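Rerix opens Kikora, a shared kitchen for tenants of the Halvorsen building

CULIA, May - Rerix, the company which manages apartment houses and shared living spaces in Culia, announces the opening of Kikora, a common kitchen on the ground floor of the Halvorsen building. The kitchen is open to all tenants of the house from this month, every day from 6 a.m. to 11 p.m., and its use is included in the rent.

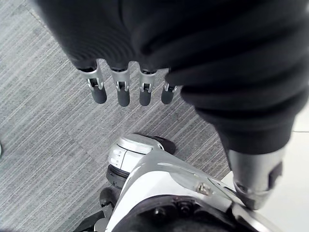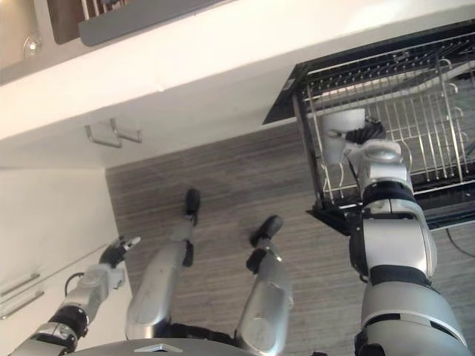
The Halvorsen building was constructed as a trading house and was later divided into small apartments. Most of these apartments have only a narrow kitchen corner with two cooking plates and a small refrigerator. For a single person who makes coffee and heats a soup this is enough. For a family dinner, for baking, or for cooking in larger quantity it was always a difficulty, and tenants have told this to Rerix many times in the yearly survey.

Kikora is the answer of the company to this wish. It has 18 seats at the dining tables, three cooking stations, two ovens, and a dishwasher. Plates, cups, glasses and cutlery are provided, so tenants do not have to carry their own dishes down the stairs. Each apartment that asks for it receives a lockable shelf for dry food, such as flour, rice and spices.

The planning of the room took 15 months. The largest part of this time was used for ventilation. The old walls of the Halvorsen building are thick, and the air duct had to be led through the former coal cellar and then up along the courtyard side. Rerix wanted to avoid that smells of cooking come into the staircase, and the first plan, with an outlet above the bicycle stand, was given up after the neighbors in the courtyard had objected. The present solution was more expensive, but the company considers it the right one.

Also the floor had to be renewed. Under the old covering the builders found an uneven layer of stone, and it was decided to level it fully, so that the kitchen can be entered with a wheelchair or a baby carriage without a step. One of the cooking stations is lower than the other two and can be used while sitting.

How the kitchen is used

Tenants can come to Kikora without booking at any time during the opening hours. Who wishes to cook for a group of more than six persons is asked to reserve a cooking station in the tenant portal. A reservation is possible for up to three hours, and it can be made two weeks in advance. The reservation applies only to the cooking station and the seats which belong to it - the rest of the room stays open for the others.

Guests are welcome when they come together with a tenant. Private parties with music are not allowed, as there are bedrooms directly above the room. After 10 p.m. the doors to the courtyard must be kept closed.

The house rules for Kikora are short and hang next to the entrance. The most important of them concern the dishes. Everybody puts the used dishes into the dishwasher and starts it when it is full. Pots and pans are washed by hand, dried, and placed back in the low cabinets. Sharp knives should not be left in the sink. Food that is left in the shared refrigerator must carry the apartment number and a date, and food without these marks is removed once a week.

The room is cleaned every morning before the opening by the cleaning service of the house. This service covers the floor, the tables and the windows, but it does not replace the cleaning which tenants do after their own cooking.

Costs and energy

Rerix pays for the construction and the equipment of the kitchen from its own funds. The rents in the Halvorsen building are not raised for this reason. Electricity and water for Kikora will be measured separately, and the company will inform the tenants in the next yearly statement how much was used. For the first year Rerix carries these costs completely. After this time the company will discuss with the tenants if a small part should be included in the service charges, and no decision about this has been taken yet.

To save energy, the ovens switch off by themselves after three hours, and the lights in the dining part react to daylight. Warm water comes from the central heating system of the building, which was renewed before the works in the kitchen had started.

Next steps

During the summer Rerix plans a series of open cooking evenings in Kikora. Every evening has a simple theme, for example bread, dumplings or preserved vegetables, and tenants who would like to lead one of them can write to the house office. The ingredients for the first three evenings will be paid by the company. The dates will be published in the tenant portal and on the notice board next to the mailboxes.

In autumn the tenants will receive a questionnaire about the opening hours, the equipment and the noise. Depending on the results, Rerix will examine whether a similar room can be built in a second house in Culia. A suitable house has not been chosen so far.

About Rerix

Rerix rents and manages apartments in Culia and the surrounding towns. The company takes care of older buildings in particular and renovates them step by step while the tenants continue to live there.

Contact for the press

Rerix, Press Office, Halvorsen building, Culia
The office answers inquiries on working days from 9 a.m. to 4 p.m. Visits to the kitchen are possible for journalists by appointment.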